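How to ship loose action figures so they arrive in one piece

Updated 3 Jan 2026

Most damage to a loose figure happens inside the box. A joint rubs against a sword, an antenna takes the weight of the whole toy, or two figures knock together for a thousand miles. The steps below cover a single figure or a small lot of the Skato and Grerkov size, but they work for most plastic figures with moving joints.

What you need

Small zip bags
Tissue paper, white only
Bubble wrap with small bubbles
A corrugated box, not a padded envelope
Packing tape
A marker and a sheet of paper

Do not use newspaper. The ink comes off on light plastic. Colored tissue can do the same thing if the parcel gets damp.

Step 1. Photograph everything first

Take the front, the back, both feet and any flaw you listed. Put the accessories next to the figure for one more shot. If the buyer later says a hand is missing, you will want that picture. Keep the photos until the buyer confirms the parcel arrived and all is well.

Step 2. Take off what comes off

Remove weapons, backpacks, helmets and capes that are meant to be removed. Don't force anything. On older Stunditz figures the wing pegs get brittle, and a wing that has been on for 20 years is safer left where it is. Pad around it instead.

Put each figure's small parts in their own bag and write the figure's name on the bag. Press the air out before you seal it.

Step 3. Set the pose

Arms down, legs straight, head forward. A figure packed with one arm out puts all the pressure on that shoulder. If a joint is stiff, leave it alone and add padding on that side.

Step 4. Wrap

Tissue goes on first, one layer, loosely. Bubbles pressed straight against paint can leave round marks, mostly in warm weather. Then wrap the figure in bubble wrap, 2 turns for a small figure and more for anything heavy. Fold the ends over and tape the wrap to itself. Leave a folded tab on the tape so the buyer doesn't need a knife.

Wrap the accessory bag separately and tape it to the outside of the bundle. Loose bags get thrown out with the packing.

Step 5. Box it

Leave a couple of inches of padding on all sides, including the bottom. Close the flaps and shake the box gently. If anything moves, open it and add more. For a lot, put the heaviest figure at the bottom and a sheet of cardboard between layers.

Put a note inside with both addresses and a list of the contents. Labels do come off in sorting machines.

Step 6. Weigh it and send it

Weigh the box after it is taped shut. A kitchen scale is fine if the box fits on it - set it on an upturned bowl if it covers the display, and zero the scale with the bowl on first. Buy the postage for the next weight up if you are close to the line. Add insurance on anything you could not afford to refund, and send the tracking number the same day.

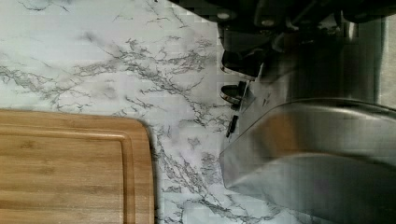 Grerkov Fan wrote: I'd add one thing on the bigger Grerkov robots. Take the batteries out before you wrap them. I bought one in November and they had leaked all over the contacts. The seller refunded me, but the sound never worked again.

Good point, and I should have had it in Step 2. Take out every battery, button cells included, and check the compartment for white crust while it is open. If you find some, tell the buyer before they pay.

Carded and boxed figures need a different method, with cardboard on both sides of the card and no tape touching the package. The page on carded Sheehan figures covers that.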